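May 15, 2026

What a day! Glenys and I finally have the cabinet task going properly, and I'm too pleased to sleep. The idea is simple enough: we collect demonstrations by hand, with the same sort of fingers the robot will have, and the policy learns from those. We're at 384 now. Rafail wants 4000 by the end of summer, which made me laugh, but at today's pace it doesn't seem so daft.

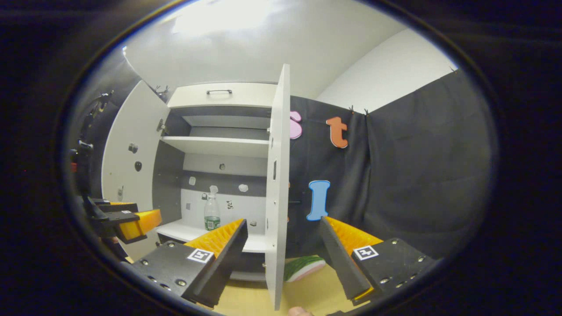 In April I was still teaching every move through the arm itself, and a good morning gave me 8 demonstrations. Going by hand is so much quicker, and my wrists know what to do near a door edge long before I could explain it to anybody. Indira ran the first policy, Tilus, last night on the older set: 3 clean placements in a row! Then it dithered at the shelf for ages, bless it. She thinks we approach from too few angles. I think she's right, so I've started coming in from further left and lower down, and Glenys is varying her speed. 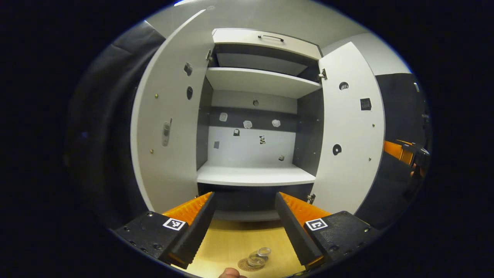
Cabinet open, glass cups on the cork coaster.

Must ask Eirini whether clear things need more demonstrations than the rest. I have a hunch they do. Retraining starts tomorrow, and I can't wait to see what Tilus makes of the new angles.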